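Search the newsletter

Reading time: 2 min

Nomeck wants your spare table

The leaflet from Nomeck promises "household robot training, done by you, ready in a day". For 1097 a month you get a pair of hand-held grippers, a login and 30 hours of cleaned recordings, to be fed to whatever arm you happen to own. Driss Filali and I have had the trial kit since May, and I'm still not sure who is meant to buy it.
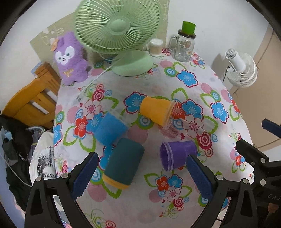 Nomeck's price is the first sticking point, and the task list is the second. It has 40 entries, and the ones we were steered towards are all tidying jobs at table height. Fine, but a tidying job is only as hard as the mess. Cups lying on their sides on a flowery cloth make a fair test, I'll grant that, with blue and red blooms all over the print to confuse a weak vision system. The leaflet shows the same job on a plain grey desk. Ask to see results from both before you sign anything.

Zdislava Tichý at Nomeck told us the software "copes with most homes". Most is doing a lot of work there. She couldn't give us a success rate for see-through items, and the sample report we were sent leaves them out.

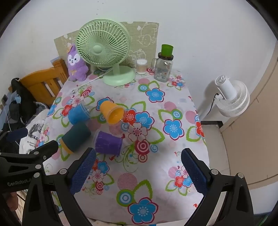
Then there is the matter of who owns the recordings. The contract lets Nomeck keep a copy and resell it, with a 13 day window to object. Radomír Baláž read it twice and thinks the window starts at upload - I think it starts at delivery. The help desk has given us one answer each way.

The grippers themselves I have no quarrel with. Driss would pay for those alone, but Nomeck won't sell them without the subscription. We've asked for a price in writing and will print it if one comes.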